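Section 7. Teaching the arm to handle the drive caddy

By now your club should have the arm bolted down, the case lying on its side with the panel off, and everybody's sleeves rolled up. Take your time with this part of the Festau build – it's the one our students enjoy most, and a hurried afternoon usually means doing it over again the next week.

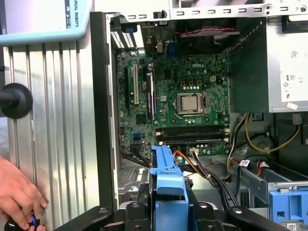

The blue caddy and the gripper, from close in and then from the side of the bench.
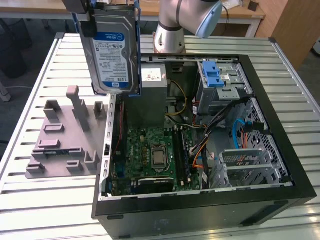
Rhiannon Gwynne wrote to us after trying the May draft of this guide with her Mrema club, and she would like every team to practice with an empty caddy first, for a whole session if they can bear it, and only then put a drive in. Her students learned much more about lining up the fingers when there was nothing they were afraid of dropping. We've moved her advice up to step 2, with thanks.

Before you start: the computer must be unplugged from the wall, and so must anything connected to it. Please have one student check and a second student check again.

1. Choose one person to hold the teach pendant and one to watch the case. The watcher may say "stop" at any moment and doesn't have to explain.

2. Put an empty caddy in the drive cage. Bring the arm over the case at slow speed, well above the highest cable, and save this point as SAFE ABOVE.

3. Lower the gripper in small moves until the fingers sit on either side of the caddy. Look from two sides before you close them.

4. Close gently. If the plastic bends, open up and lower the force setting.

5. Lift straight up, with no sideways travel at all until the caddy is clear of the case. Save this point as DRIVE CLEAR.

6. Run the whole path backward and set the caddy down where it came from.

7. When your team has managed 18 clean runs, repeat the steps with an old drive that you won't miss.

Note: Teams using the Skander control program will find their saved points under today's date. Ours from the fall workshop are still listed as 14th October, so do give yours proper names.

Caution: Keep hands away from the fingers whenever the arm is powered, even if it's standing still. If a cable has drifted into the path, pause the program, press the stop button, and then move the cable.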